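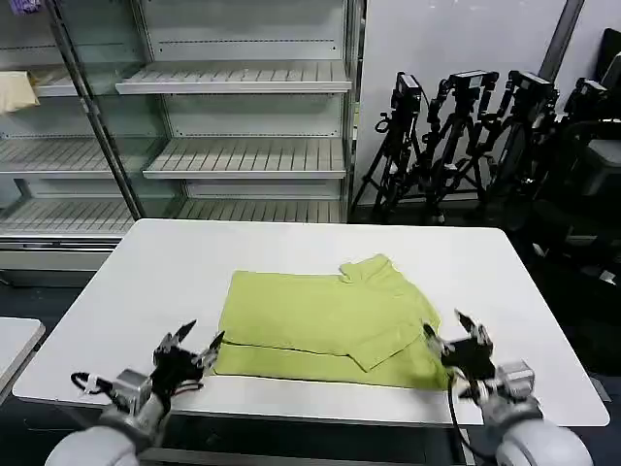

Folding and Putting Away: Your Questions

We get a lot of letters about laundry at Plalloder, and a good many of them are about T-shirts, so we've gathered the ones that come up most and answered them as best we can. Last updated 26 October 2023.

Do I really need a table?

You can fold on a bed, and plenty of us do when we're tired, but a mattress gives under your hands and the creases wander. A flat top with some bare space on every side of the shirt makes the whole job easier on your back, too. If the kitchen table is all you have, wipe it down first and let it dry – crumbs love a clean shirt.

Which way up should the shirt go?

Face down, if you like the front to show when you're done. Smooth it from the middle out toward the sides with flat palms, and give the hem a gentle tug so the side seams lie straight.

What do I do with the sleeves?

Fold each side in toward the middle, then turn the sleeve back so it stays inside the outline of the body. A short sleeve will often end up lying on a slant, and that's perfectly fine! It only matters that it doesn't poke out past the edge, where it'll catch on everything else in the drawer.

Why does the collar always bunch up?

Oh, we hear this one all the time. The neckband is thicker than the rest of the shirt and it likes to stand up in a little peak, especially after you've moved the sleeves. Pinch it at both shoulders, pull very lightly sideways, and pat it down before you make the next fold.

Should I fold from the hem or from the collar?

The Domden method, which is the one we teach in our June classes, brings the hem up to the collar and then folds once more. If your drawers are deep you might like 2 more folds instead, so the shirt will stand on its edge. Try it both ways with a shirt you don't care much about.

My shirt still looks creased. Have I done something wrong?

Not at all. Soft creases are just how knit fabric behaves, and most will drop out while you're wearing it. If they bother you, shake the shirt out hard before it goes on the table.

How tall can a stack be?

In a Rivutier drawer, we stop at around 13 shirts. Any more and the ones at the bottom get pressed flat and forgotten, poor things.

Can I bring my own laundry to class?

Please do! Clean and dry, in any bag you like. The Besson room has plenty of table space, and you can take everything home folded.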